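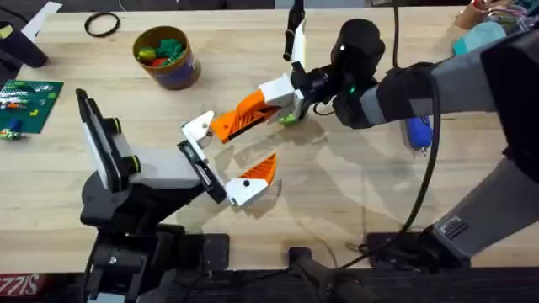 員数外

2025年1月30日
文:Hudeck短編室

預かり品の名称はMidum。歯車と軸を組み合わせて動かす子ども用の組立玩具で、製造はすでに終わっている。依頼書の品名欄には「おもちゃ一式」、故障の内容欄には「部品が足りないと思う」とだけ書いてあった。依頼人の連絡先は家の固定電話の番号だった。

荷が届いたのは12月で、私が手をつけたのは年が明けてからになる。順番どおりに処理した結果であり、特に遅らせたわけではない。工房では受付票の番号順に作業する。例外は学校と病院からの依頼で、この件はどちらにも当たらなかった。

作業は奥の机で行う。木の天板の机で、Bråtenという家具店が店を畳むときに引き取った。木目が明るいため、小さな部品を落としても見つけやすい。難点は天板が奥へ向かってわずかに傾いていることで、丸いものは置き方が悪いと転がる。脚の下に厚紙を挟んで直したが、湿度の高い季節にはまた傾く。今は冬なので問題はない。

部品は円筒形の厚紙の容器に入っていた。縁が茶色で、下のほうに青い模様の帯が回っている。Midumの純正の箱ではない。もとは別のものを入れていた容器だろう。中身は緑と赤と黄で、大小が混ざっていた。輸送中に動いたらしく、細かいものは底に沈んでいた。

最初の作業は員数の確認である。取扱説明書は失われていたが、工房の棚に同じ型の部品表が残っていた。それによると総数は85。容器から出した部品を種別に並べ、表と突き合わせた。一度目の計数で69。時間を置いて二度目を数え、同じく69だった。三度目は行わない。二度一致した数は確定とするのが工房の規則である。

不足は16。内訳は短軸、止め輪、小歯車で、いずれも小さい。大きな部品は残り、小さな部品から失われる。この種の玩具では普通の減り方で、掃除機に吸われたもの、庭に出たもの、排水口に入ったものがそれぞれ含まれていると考えてよい。

ただし、一点だけ説明のつかないものがあった。ライムグリーンの円板である。中心に軸穴があり、縁に沿って小さな穴が並んでいる。部品表のどの図にも該当しない。私はこれを69に含めず、別に置いた。受付票には「員数外 1」と記入した。

員数外の品はよく入っている。ボタン、硬貨、別の玩具の車輪、乾いた豆。通常は小袋に入れ、修理品と一緒に返却する。捨てることはしない。何が捨ててよいものかは工房の側では判定できないし、判定する料金ももらっていない。

円板を小袋に入れる前に、念のため軸に通してみた。Midumの軸は断面が六角形に近い独特の形をしていて、他社の部品は合わない。ところが円板は入った。がたつきもなく、力を入れる必要もなかった。抜くときには軽い抵抗があった。長く使った部品の抵抗である。

そこで手が止まった。軸に合う以上、どこかに付いていたことになる。

部品表をもう一度、最初の頁から見た。組立例は全部で6種類載っている。風車、起重機、回転台、ポンプ、踏切、時計。どの図にも円板はない。風車の羽根を受ける円盤が形としては近いが、そちらは黄色で、縁に穴がなく、すでに容器の中から見つかっている。

翌日、棚の古い資料を出した。Zukicoという販売代理店が、Midumの愛用者向けに出していた冊子の綴りである。部数は各号600と奥付にある。発行は不定期で、後半の号になるほど紙が薄い。内容は組立例の追補と、読者から届いた改造案の紹介だった。綴りは途中の号が抜けていたが、残っている分だけでも目を通すのに午前中いっぱいかかった。

終わりに近い号に、改造案として「織機」が載っていた。投稿者の名はなく、図が二点と、短い説明が付いていた。縁に穴をあけた円板を軸に通し、穴に糸を掛けて回すと紐が組み上がる。円板は付属品にないので各自で用意すること、とある。寸法は記されていなかった。

私は定規で円板を測り、図の縮尺から逆算した値と比べた。差は許容できる範囲だった。

ここまでで、円板の用途はほぼ決まった。残る問題は作業上のもので、織機の形に組んで返すか、部品表どおりの状態に補充して返すかである。依頼書には完成形の指定がない。このような場合は依頼人に照会する。午後、固定電話の番号にかけた。

出たのは年配の人の声だった。私は工房名を告げ、員数の結果を読み上げた。相手は途中で口を挟まず、最後まで聞いた。不足分は在庫の部品で補える旨を伝え、費用を述べた。了解が得られた。続けて円板の件を話した。

しばらく間があった。受話器の向こうで椅子を引く音がした。

「紐でしょう」と相手は言った。「靴紐を作っていました。何本も作って、使いきれなくて、それで荷物を縛っていました」

誰が、という部分は省かれていた。私も尋ねなかった。受付票にその欄はない。

照会の結果、組立は依頼しない、部品の補充だけでよい、ということになった。組むのは自分でやってみるという。私は冊子の該当頁の写しを同封すると伝えた。写しの費用は請求しない。工房の複写機は旧式で、線が太く出る。図の読み取りには支障がない。

電話を切ってから、補充用の部品を揃えた。短軸は在庫があった。止め輪は色違いしかなく、赤の代わりに黄を入れた。小歯車のうち二つは歯の先が欠けていたため、良品と交換し、欠けたほうは小袋に移した。小袋の中身は、円板が抜けて歯車が入った形になる。

円板については、受付票の「員数外 1」に線を引き、余白に「改造部品、織機用」と書いた。線を引いた訂正には日付と印が要る。両方を入れた。

軸受けの一つに締め付けの固着があったので、これを外した。使ったのは青い工具と、柄の赤いペンチである。ペンチで押さえる前に、当たる面に薄い布を挟む。布を挟まないと歯の跡が残る。跡が残っても動作には影響しないが、返却時の検査で指摘される。 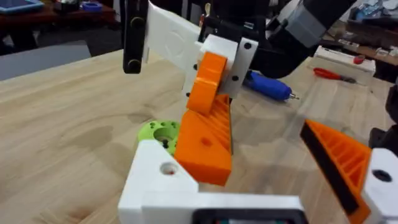 「あの緑の円板は、もともと箱に入っていた部品ですか」

「純正の部品ではありません。縁の穴に糸を掛けて紐を組むために、あとから足されたものです」

質問したのは、返却時の検査を受け持つ同僚である。部品表と現物を突き合わせる係なので、表にないものは必ず訊く。私は冊子の頁を見せ、同僚はそれを読み、検査票に一行を書き足した。やりとりはそれで済んだ。

検査では、すべての歯車を軸に通して一周させる。引っかかりがあれば戻される。今回は回転台の大歯車が一度戻された。歯の谷に糸くずが詰まっていた。ピンセットで抜くと、撚りのかかった糸で、色は灰色に見えたが、洗っていないので元の色はわからない。長さは爪の幅ほどである。これも小袋に入れた。

小袋の表には内容を書く。欠けた小歯車二、糸くず一。書いてから、糸くずを数に入れるべきか迷い、そのままにした。

試験のため、織機を一度だけ仮組みした。これは依頼の範囲に入らない作業である。作業時間には計上せず、昼の休憩を充てた。図のとおりに台を組み、軸を立て、円板を通す。糸は荷造り用の細いものを使った。穴に順に掛け、把手を回す。最初の数回は糸が緩んで絡んだ。掛ける順を一つずらすと揃いはじめた。冊子の説明ではその順が逆に印刷されている。次の号に訂正が出たのかもしれないが、次の号は綴りから抜けている。

写しの余白に、鉛筆で正しい順を書いた。

組み上がった紐は、私の手のひらを横切る程度の長さで止めた。断面は丸く、引くと少し伸びる。靴に通せるかどうかは確かめていない。仮組みを解き、糸を切って外し、部品をもう一度数えた。補充後の数は85で、円板は別に一。二度数えて二度とも同じだった。

梱包には届いたときの厚紙の容器をそのまま使う。代わりの箱を用意することもできるが、依頼人は容器の交換を希望しなかった。大きい部品を下に、小さい部品は袋に分けて上に置く。来たときとは逆の詰め方である。円板は薄紙で包み、いちばん上に載せた。写しは二つ折りにして内側の壁に沿わせた。

紐は入れるかどうかで少し考えた。依頼人の糸ではなく、工房の荷造り糸で作ったものであり、預かり品にも補充品にも該当しない。受付票のどの欄にも書きようがない。結局、容器を外箱に収めるとき、蓋が浮かないように紐を掛けて結んだ。長さが足りなかったので、同じ糸でもう一度織機を組み、必要な分まで作り足した。そのため出荷は一日遅れた。遅延の理由欄には「梱包材の調達」と書いた。

外箱に送り状を貼り、集荷の棚に置いた。机の上を拭き、厚紙の挟まった脚を押してみた。傾きは出ていない。次の受付票は目覚まし時計で、故障の内容欄には「鳴るときと鳴らないときがある」と書いてあった。

お問い合わせ | © 2025 Hudeck | ページの先頭へ戻る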